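Budget for a second arm: buy the gripper first or last?

Board: Buying and Planning
Replies: 9

tinshelf_tess
Morning all, long post coming so do put the kettle on. We're a small packing and sorting outfit (mixed tins, jars, gift boxes, that sort of thing) and I've been handed the job of writing up what we'd need to spend to add a second arm to the bench. The first one was bought before I joined and the paperwork is, let's say, thin. I have a quote from Warberg for the arm itself, which I'm fairly happy with, and then two quite different ideas about what goes on the end of it.

Idea one is the Brosari two-finger gripper, which is cheap enough that we could keep a spare in the drawer. Idea two is the Bailly, which costs a good deal more but comes with swappable finger pads and a proper service plan. My manager would like one figure on one page by the end of July and I'd like not to look daft in front of her. What did you all forget the first time you did this?

dunmore_pete
Pads! I'll say it before anybody else does. We put the gripper in the budget and the arm in the budget and not a penny for pads, and tins are murder on them, all those hard rims. I'd want 5 spare sets on the shelf before you switch anything on, and I'd want the price of them written into the quote so it can't creep up on you later. Ask both sellers how long delivery takes too, because ours came from abroad and we had an arm sitting idle while we waited.

Otherwise it sounds as though you're going about it very sensibly.

quietconveyor
I'm going to disagree with Pete a little, in a friendly way. Pads are small money. What eats the budget is the bench: mounting, guarding, running the cables somewhere they won't snag, and the days of somebody's time spent teaching it where things are. When we planned ours I put the arm down as half of the total and I was still short. If your £500 of leeway is the choice between a better gripper and a better mount, please buy the mount.

tinshelf_tess
That's really useful, thank you both. Quietconveyor, did you count the training days as equipment or as wages? Ours would have to come out of one pot or the other and I've a feeling there'll be an argument about it whichever I choose.

quietconveyor
Wages, and I regretted it, as it made the equipment figure look lovely and then everyone was cross with me in the autumn. Put it in with the kit if they'll let you.

marrowfat
Hello Tess, I do the purchasing side for a place that tries out handling kit on groceries, so this is right up my street. I'd gently suggest that you don't choose the gripper from a brochure at all. Get a box of the actual things you handle, different sizes and different labels, and ask to see each one lifted, held and put down again. We do it with ordinary tins from the cupboard and it tells me far more than the payload number does.

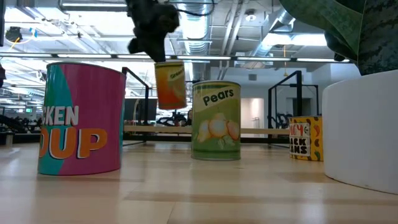
marrowfat
Purchasing and stores, member

You can see we mix them up a bit, with the little orange can up in the fingers and the big chicken soup, the pears and the spicy black beans standing on the table. The small one is held by its top, and I'd want you to try that with your own smallest and your own biggest before signing anything. A gripper that's happy round a narrow can may not open far enough for a fat one, and opening width is the figure I look at before I look at the price. Measure your widest item, add a bit for things being put down crooked, and cross off anything on your list that can't manage it. You may find that settles Brosari versus Bailly for you without a meeting!

The other thing I'd say (sorry, I do go on) is to have something leafy or awkward near the edge of the table when you try it out. A tidy demo bench makes every machine look clever.

dunmore_pete
Have to agree on the width. Though I'd add that a full tin and an empty one are different animals, so do take full ones along. Somebody brought empties to our demo and we were all terribly impressed.

heron_and_sons
Bit of a contrary view from me, if that's allowed. Has anyone asked whether Tess needs a second arm at all? We were all set to order one and then looked properly at how the first spent its day, and a lot of it was waiting for a person to bring the next tray. We spent £200 on a gravity rack and put off the arm for another year. I know it's less fun. I do like robots, I promise, I just like them busy.

marrowfat
Oh, that's a fair point and I'd back it. Though if the first arm is the only one you've got and it stops, everything stops, and there's a value in having 2 that's hard to put in a spreadsheet column.

heron_and_sons
True, but I'd want that written down as the reason, then. "Cover for breakdowns" is a perfectly good line in a budget. Dressing it up as extra speed is how people end up disappointed.

tinshelf_tess
You've all given me plenty to chew on, and I'm a bit embarrassed to say I hadn't checked how much of the day ours is standing still. I'll do that before anything else. I've also measured our widest tin over lunch and it's wider than I'd have guessed, so I've written to both sellers asking for the opening width and the pad prices. Somebody here has mentioned Gralberg for mounts as well, has anybody dealt with them?

quietconveyor
I had a mount from Gralberg. Solid thing, took ages to arrive, and the bolts weren't in the box so you'll need to order those on a separate line. I'd use them again, but ask for the drawing first so you can check it against your bench. Let us know what the sellers come back with on the widths, I'd be curious to see them side by side.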